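Storing apples at home through winter

Applies to: late-keeping varieties, unheated storage, southern Canada
Maintained by: Efua Quansah

Apples kept at room temperature soften quickly. The same fruit held just above freezing in humid air will keep for months, provided it was sound when it went in. The method below covers a domestic lot of up to 200 apples in a cellar, an attached garage or a spare refrigerator. It does not cover controlled-atmosphere storage.

Selecting fruit

Use late-season varieties with firm flesh and thick skin. Northern Spy, Fuji and Granny Smith are suitable. McIntosh keeps for a shorter period and should be eaten first. Summer apples should be sauced or dried.

Pick with the stem attached. A pulled stem leaves an opening in the skin at the top of the fruit, and rot usually starts there. Lift the apple and roll it upward against the spur until it separates. Do not tug.
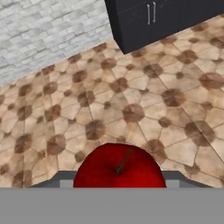
Page last changed: 8th December, by A. Kwofie (humidity section revised)

Reject any fruit with a bruise, a puncture, a soft spot or visible scab. Rejected fruit is fine for cooking and should be used within the week. Do not wash apples before storage. The natural bloom on the skin slows moisture loss, and water left in the stem cavity encourages mould. Wipe off soil with a dry cloth.

Sort by size. Large apples of a given variety break down sooner than small ones, so put them where they can be reached first.

Cooling

Field heat should be removed within a day of picking. Leave the fruit outdoors in shade overnight if the forecast is above freezing, then move it to storage before the sun reaches it. Do not stack warm fruit in a closed box.

Wrapping and packing

Wrap each apple in a quarter sheet of plain newsprint. Avoid glossy flyers. Twist the corners loosely; an airtight wrap is not wanted. The paper keeps one rotten apple from touching its neighbours and absorbs some of the moisture it releases.

Pack in shallow boxes or slatted trays, no more than 2 layers deep, stem end up. Label each box with variety and picking date. Kustley trays stack without pressing on the fruit below. Ordinary cardboard flats will do if a strip of lath is laid across the corners between levels.

Work on a surface that wipes clean, and clear away leaves and twigs as you go. Stem ends can puncture adjacent fruit during packing, so trim any that are unusually long with fine snips, leaving the base in place.

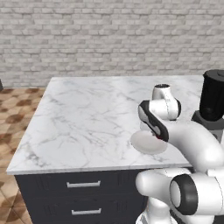
Temperature and humidity

Target storage temperature is 0 to 4 °C. Apples freeze slightly below zero, and frozen fruit turns brown and mealy on thawing. Place a thermometer at the height of the lowest tray, away from the door. In an attached garage, set boxes off the concrete and against the wall shared with the house. Cover with an old quilt during cold snaps.

Relative humidity should be high. In the Hinovside cellar used for our own trials, an untreated room sat at 83 per cent and the fruit had begun to shrivel by midwinter. Either of the following corrects this:

Place a wide pan of water on the floor beneath the trays and top it up weekly.

Line each box with a perforated polyethylene bag, folded over but not sealed.

In a refrigerator, use the crisper drawer with the vent closed and the perforated liner in place.

Keep apples away from potatoes, carrots and cabbage. Apples give off ethylene, which promotes sprouting in potatoes and bitterness in carrots. A separate room is best.

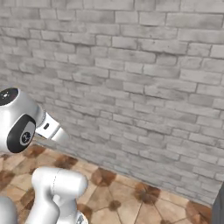
Inspection

Check every box every two weeks. Feel each wrapped apple for softness and look for damp patches on the paper. Unwrap anything doubtful. Remove spoiled fruit and its wrapper, and rewrap the apples that were touching it in fresh paper.

A strong, sweet smell on opening the door indicates that a box is past its peak. Find it and use it.

Good keepers stored this way should last into April. Texture goes before flavour, so late fruit is better baked than eaten fresh.

Related pages: Drying apple rings; Building a slatted tray; Storing root vegetables in sand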